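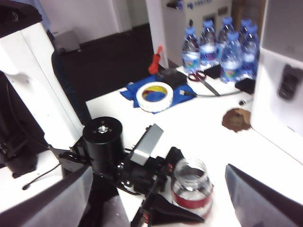 学生机器人社团最爱讲的一个词是“泛化”，我对这个词的怀疑，从十月初第一次旁听他们的周会开始，到现在一点没少。这学期我在社里挂了个“校外指导”的名，实际上就是坐在后排挑毛病的人。他们今年报的题目叫“桌面整理”，说白了就是让机械臂把一张乱桌子收拾干净，瓶子归瓶子，工具归工具。听上去朴素，海报上写得可不朴素，什么“面向真实生活场景的通用操作”。真实生活场景是什么呢？白桌面上六个蓝盖子的塑料水瓶聚在一处，旁边一把红柄剪刀，一团皱巴巴的蓝布，布上压着一卷白胶带，再加一个敞口的玻璃罐，腰上围一圈红标签，就挨在夹爪边上。我承认这张桌子确实像真的，我家的工作台大概也就这个德性。但是像真的和难得真，是两回事，后面慢慢说。

先说社团。二十来岁的学生，热情没话讲，晚上十一点还在群里发曲线图。组长是交换生Kohei Kamata，写代码快，讲话慢，每次我问一句他要想半天，最后回答往往是“我们下周测一下”。这句话我听了四周。负责硬件的是Boris Kos，本科念机械，拧螺丝的手艺比他的PPT好得多。他们参加的比赛叫Haltlow杯，办了没几届，规则每年改一次，今年把“现场重置时间”也算进了总分，这一条我倒是举双手赞成，因为以前那种摆一个小时、跑三十秒的演示，实在看够了。

我怀疑的第一件事是数据。他们到现在一共录了1321条遥操作示范，周会上放出来的时候全场鼓掌。数量是不少，学生们轮班录的，有人录到手腕贴膏药。可我翻了一晚上回放，越翻越不踏实。录的人就那么几个，习惯都差不多，先拿瓶子，再拿罐子，剪刀永远放到最后，因为剪刀最烦。瓶子几乎永远在桌子的同一侧。你让模型看一千多遍同一种收拾方法，它学会的是这种方法，至于“收拾”这两个字它懂不懂，天晓得。我把这个意见写在共享文档里，下面有人回了一个点赞的表情，然后继续照原样录。

第二件事是成功率。内部测试的表格里写着71%，海报上也准备印这个数。我问，七十一是怎么来的？答曰，测了若干轮取平均。我又问，一轮里面罐子倒了算不算失败？沉默。再问，夹起来放错了格子，人伸手扶了一下，算不算？Kohei说这种“轻微介入”目前记作成功。好，那我就不必往下问了。我不觉得他们在骗人，学生真没有那个心眼，问题是没有人在开始测之前把“成功”两个字写清楚。等数字出来再定义，数字总会好看一点，这毛病我自己年轻的时候也犯过，而且犯得比他们严重。

顺便抱怨一下玻璃罐。透明的东西对深度相机一向不友好，瓶子和罐子都是透明的，学生却把它们当成两种难度：瓶子有花标签，好认；罐子也有红标签，所以也好认。那么把标签撕掉呢？我提议撕掉一半瓶子的标签再测一轮，理由很简单，谁家里的罐子都贴着标签？Boris听完表示可以试，但是有人担心“会影响已有数据的一致性”。这话我回家路上琢磨了一路。担心测试和训练不一致，那还测它干什么，直接把训练录像放给评委看就好了。

再说剪刀。我对剪刀有偏见，觉得凡是桌面整理的演示，只要出现剪刀就该多看两眼。刀身薄，贴着桌面，夹爪下去要么夹空，要么蹭着桌子走。他们的对策是从红色的塑料手柄下手，手柄厚一些，也鼓一些，道理上说得通。可剪刀要是换个朝向，手柄转到够不着的那一边，机器怎么办？问了，答案你们已经猜到了，下周测一下。

硬件方面我没有那么多话，因为Boris那边确实做得规矩。转接板自己画的，螺丝该上胶的上胶，线也理过一遍。唯一让我皱眉的是他们新买的指尖套，牌子叫Fortin，一套699块，从社团经费里出。推荐理由是“摩擦更大，抓取更稳”。我问有没有和旧的对比过，同样的物体同样的位置，各抓四十次，数一数掉了几个，半个下午的事情。没有对比过，但是大家“感觉好多了”。感觉好多了也许是真的好多了，也许是因为花了钱。我这个年纪的人，买过太多感觉好多了的东西，家里阳台上现在还堆着两箱。

软件那头用的是一个叫Stillonico的训练框架，文档写得很漂亮，示例跑得也很漂亮，一换成自己的数据就开始报一些看不懂的错。学生花了将近两周和它搏斗，最后发现是时间戳没对齐，相机和关节角差了40毫秒。这件事我要替他们说句公道话：能自己查到这一步，比海报上那个百分数值钱多了。可惜周会上这一段只讲了不到一分钟，因为“结果里体现不出来”。我当场就说，你们应该拿这个去讲，讲十分钟我都愿意听。没人接话，下一页又是那张鼓掌的柱状图。

有人可能会问我，既然这么看不上，为什么还每周去。也不是看不上。我做过几年产线自动化，在一家叫Hokex的小集成商，天天对付的就是演示时好好的、到了客户车间就趴窝的设备。那时候客户不会听你讲泛化，他只看今天夜班停了几次。灯管换了个色温，视觉就认不出料盘；夏天皮带松了一点，抓取点就偏过去了；夜班的工人嫌周转箱碍事挪了半个巴掌，第二天早上一地的零件。这些事情写不进论文，也上不了海报，可是一台机器有没有用，多半就看这些。我去周会，无非想让学生早一点碰见它们，别等毕业了再由客户来教。

效果如何，很难讲。上周我带了一盏台灯去，趁他们测试的时候从侧面打开。我就不报当天的结果了，Kohei请我别往外写，我答应了。只说一句，那之后他们总算在测试表格里加了一栏，叫“环境条件”，填光照、桌面物品的摆法和谁摆的。“谁摆的”这一项是Boris坚持要加的，他的说法是，训练数据的人来摆桌子，下意识就会摆成机器喜欢的样子。这是我这学期在那个房间里听到的最有见识的一句话，当时忍住了没鼓掌。

也有我判断错的地方，写出来才算公平。我原先断定蓝布会是大麻烦，软的，皱的，每次形状都不同，我在文档里写过“建议直接从任务中去掉”。学生没理我，结果回放里抓布反而是比较省心的一项，随便捏住哪个褶子都能提起来，放下去团成什么样也没人扣分。规则只写了“移入指定区域”，没写要叠好。我后来想，这到底算机器有本事，还是规则太宽，心里还是偏向后者。不过建议去掉那一条，我已经自己划掉了。

比赛前还有几周，我给他们列了几样要求，列在这里也算有个凭据，省得到时候又说没听见。测试之前先写好什么叫成功，人手碰过的一律算失败，没有“轻微介入”这回事。桌子由没参与录数据的同学来摆，爱怎么摆怎么摆，剪刀扔在瓶子后面也行。新旧指尖套老老实实比一次，比输了就把旧的装回去，699块当学费。标签撕掉一半，单独测，单独报。失败的录像留着，别删，评委要看就给评委看。最后一条，海报上“通用”两个字请拿掉，换成“六个瓶子和一些杂物”，我是认真的，Kohei以为我在说笑。

成功率掉下来的话会掉到多少，我心里有个数，先不写，写了像在咒人家。掉了我会继续去，没掉我会请全组吃火锅，而且会要求看原始录像，边吃边看。下次周会他们说要演示重置流程，从乱桌子到下一张乱桌子，人工摆放也计时。我会带上秒表，还有那盏台灯。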